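Progress report no. 3: gripper and camera comparison for flange assembly
By Iara Ibarra, November
2 comments · 16 shares

To: Rochelle Whitfield, Varside

Dear Rochelle,

In this period we moved from the planning to the simulated trials. Orest Holovko finished the two-arm cell, and both arms now run under the Politis controller. We also keep the Daken controller in the comparison, but its driver still loses the connection after long runs, so its results are not complete.

The parts on the table are the ones agreed in the last review: the silver flanged parts, the screws, the hex key, the tray and the white ring with the orange rim. We keep the red cube as a simple grasping target. The overview camera sees nearly everything, although each arm hides a piece of the table behind it. 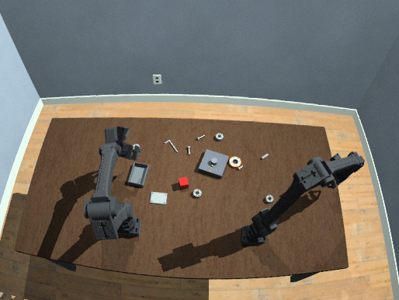

1. Grippers

We planned 1,000 grasp attempts for each of two finger designs and have completed 900 with the first. The angular fingers hold the flanged parts well. With the screws they are less reliable, mostly when the screw lies flat. The second design is loaded but I would not like to give numbers before the set is finished.

2. Cameras

Agustina Benítez compared the overview camera with the one on the gripper. From close, the four holes in the face of the ring are clear, and also the small yellow dot that we use for orientation. The difficulty is the shadow, which covers the left part of the ring and continues over the plate — our hole detector sometimes takes a dark edge for a hole. The fingers also take a good part of the view on both sides.
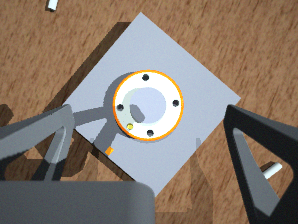

3. Next steps and requests

- Finish the second finger set and repeat the screw grasps with a softer light.
- Decide on the Daken driver. Baltasar Escobar proposes to stop if the new version is not stable, and I agree with him.
- We ask to move 16 hours from travel to computing. The total budget stays the same.

Could you please confirm the last point by Wednesday?

Iara Ibarra
Plollow project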